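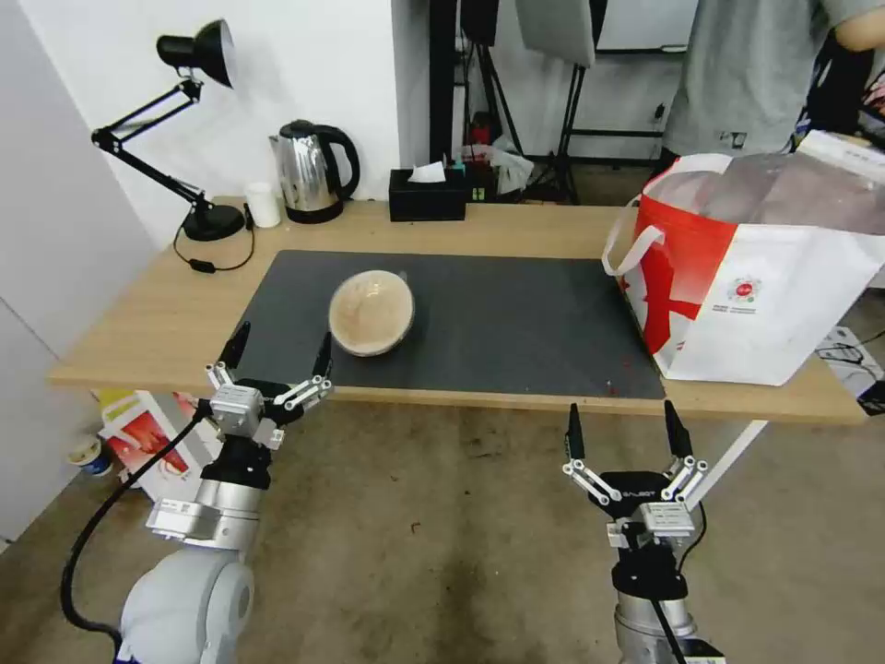

Photo: Joar Hägglund

Joar Hägglund
August, 7:40 a.m.

Okay, a thread on the "one-surface desk," because Drurnemance has now run three posts telling me my working table should also be my tea table, my lunch table and my unpacking table. I have doubts.

The pitch: put down a big desk mat and everything on it is "work," everything off it is "life." Kettle at the back, lamp at the back, tissues at the back. Lovely. Who is policing this border?

My bowl crossed it the first morning. Cream glaze on a dark gray mat looks great, I'll give them that. But a bowl on the mat is breakfast on the mat, and the post says breakfast goes on bare wood. I have a strip of bare wood on the left. The bowl has yet to visit it.

The mat is the Bakke one everybody links to. They call dark gray "forgiving." Look toward the right front corner. Little red specks. On the wood I'd have wiped them up without thinking. On the dark gray they announce themselves.

Kettle. I was told that having it within reach saves time. The kitchen is 30 steps away. I timed nothing, but I know I now drink 2 extra cups before lunch and get up more often for other reasons. Make of that what you will.

Also, a small white cup right next to a steel kettle right next to a lamp cord. The Drurnemance people never show a cord. Mine loops across the wood with a switch in the middle of it, right where you'd want to set something down.

The lamp I have no complaint about. Heavy round base, folds where you tell it. I had it before any of this and it wasn't part of anybody's system.

Now the shopping bag. The rule says bags "pass through" the table. Mine sits on the right end, on top of the edge of the mat, full to the rim with plastic-wrapped stuff. It is not passing through anything.

Someone at Urnus wrote that a clear table end "invites" you to keep it clear. Mine invited a bag.

Cost so far, for those asking: 316 for the mat and the "setup guide" together. The guide is a PDF. More than 300 of you liked the post where I said I'd try it, so I feel I owe you that number.

A reader in Drokbridge says I should give it a full month. Fine. The mat stays until then, because it is nice under the wrists. The guide I've already stopped opening.

Will move the bag after lunch. Lunch is going on the mat.

Last updated: August, 1:15 p.m.

Contact | © Joar Hägglund | Back to top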